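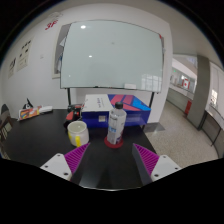
*Meeting room table, north end, with the whiteboard behind.*

# Room inspection: shared meeting room, Lindqvist building

Monday, September 1, 2025
Inspector: Poonam Singhal
Room contact: Ragnvald Aasen
Form 1214

Marks: OK / Comment / Action

## A. Table and drinks

- [x] **Table stable, no rocking.** OK.
- [x] **Bottles upright and capped.** OK. One clear plastic bottle with a dark cap, standing on a red coaster.
- [ ] **Mugs on coasters or returned to the kitchen.** Action. White mug with yellow handle left out beside the bottle. Return to the kitchen.
- [ ] **Boxes and packages stored off the table.** Comment. Large box, white and blue at one end and patterned at the other, lying behind the bottle. Flat printed package at the left. Ragnvald Aasen to confirm whether these belong to the room — if not, move to the Bramular store.
- [x] **Drinks kept clear of floor sockets and extension leads.** OK. Nearest socket is under the window.

## B. Whiteboard

- [x] **Castors locked.** OK. Both brakes tested by hand.
- [x] **Legs clear of the walking route.** OK. Route measured at 100 cm.
- [x] **Eraser on tray.** OK.
- [ ] **Glare acceptable from seated positions.** Comment. Ceiling lights reflect in the upper left of the board. Not a hazard, but people at the near end will have trouble reading that corner. Turn the board slightly and check again at the November round.

## C. Bottle check 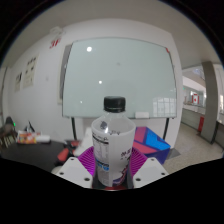 **Words and checks: Poonam Singhal** | Second reader: Maj-Britt Sandberg

Applies to any bottle kept in the room between meetings.

- [x] **Screw cap present and seated.** OK. Black, ridged, turned by hand until firm.
- [x] **Label attached.** OK. Wrapped around the body. Leave it in place; unlabelled bottles are removed under rule 5.
- [x] **No leak when tilted over the sink.** OK. Held for roughly 2 minutes.
- [ ] **Name or date marked by the user.** Comment. No name added. Jennylyn Dalisay has asked for marker pens to be kept in the drawer — agreed.

## D. Exit and floor

- [x] **Door opens fully.** OK.
- [x] **Chairs pushed in on leaving.** OK after correction during the visit.
- [ ] **Floor mat flat at threshold.** Action. Corner lifting. Replace the tape, same type as used in the Zomness room.

## Open actions

| Item | Owner | Status |
|---|---|---|
| Mug to kitchen | Ragnvald Aasen | Open |
| Ownership of box and package | Ragnvald Aasen | Open |
| Marker pens in drawer | Jennylyn Dalisay | Ordered |
| Mat tape | Liv Haugen | Open |

Copy to Liv Haugen. Keep the signed sheet in the folder by the door until the November round.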